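4.2 Support-plane estimation on patterned and reflective surfaces

The planning module requires an estimate of the support plane before any grasp candidate is scored. In the earlier version of the software this estimate was computed once, at the start of each recording, by fitting a plane to the depth points returned by the stereo matcher. The method worked well on plain worktops in the Jundcombe laboratory. It performed poorly on recordings made in private homes, where tables are often covered with printed cloths and stand close to windows.

Two separate causes were identified. The first is the printed pattern itself. Plaid lines and other repeated motifs produce several near-identical matches along the same image row, and the matcher may settle on the wrong one. The resulting depth points lie above or below the true surface in narrow bands. The second cause is reflection. On glossy plastic covers the matcher tends to follow the mirrored window light, whose apparent depth lies well behind the table. A single least-squares fit over both kinds of error tilts the plane away from the camera.

The revised module, referred to below as Halach, treats these two problems in turn. Saturated pixels are masked first, together with a border of 26 pixels around each saturated region. The remaining points are then divided into tiles, and a plane is fitted to each tile separately. Tiles whose local plane disagrees with the motion-based estimate from the tracking stage are given a low weight – they are not removed, as a tile may become reliable again when the tool changes its angle of approach. Figure 4 shows a typical frame from the home recordings.

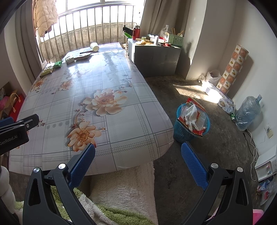

Figure 4. Wrist view from the home recordings, with both finger pads of the gripper open near the edge of a table covered in glossy printed plastic. Window light is reflected on the far half of the cloth.

The weighting scheme was tuned on a set of 153 recordings, of which 57 were held back for testing. Tuning was carried out by Benedikt Oltmanns using the Mühlbauer replay tool, which allows the perception stage to be run repeatedly on stored frames without involving the controller. Each change to the weights was replayed on the complete tuning set before it was accepted. Random tile sampling was fixed at 2,000 draws per frame. Higher values lengthened the processing time without a visible change in the fitted plane.

A further difficulty concerns the detection of objects on the cloth. Large printed flowers have closed outlines and strong colour contrast, and the first-stage detector proposed them as graspable items in many of the home recordings. Colour alone does not separate a printed blossom from a real object of similar size. Halach therefore requires every proposal to rise above the local plane by more than the depth noise measured in its own tile. Flat items such as paper sheets and thin trays may fail this test. For these the decision is passed to a second check, which compares the outline over several frames and looks for the small shift in parallax that a raised edge should produce.

The order of the two checks matters. When the parallax check was run first, printed motifs close to a reflection were sometimes accepted, as the reflection moves with the camera and the matcher assigned part of that movement to the print. Running the height test first, with saturated areas already masked, avoids most of these cases. The remaining errors occur mainly near the border of a table, where a tile may contain points from both the cloth and the floor. Josué Sales has proposed splitting such tiles along the detected edge; this change is included in the Grellport branch of the software but was not used for the results given in Section 5.

The controller receives the plane, its tile weights and the list of accepted proposals as one message. If the total weight beneath the planned contact point falls under the set limit, the approach is paused and the planner requests a new view from a lower angle. The limit was kept the same for all households, and no manual correction was made between recordings.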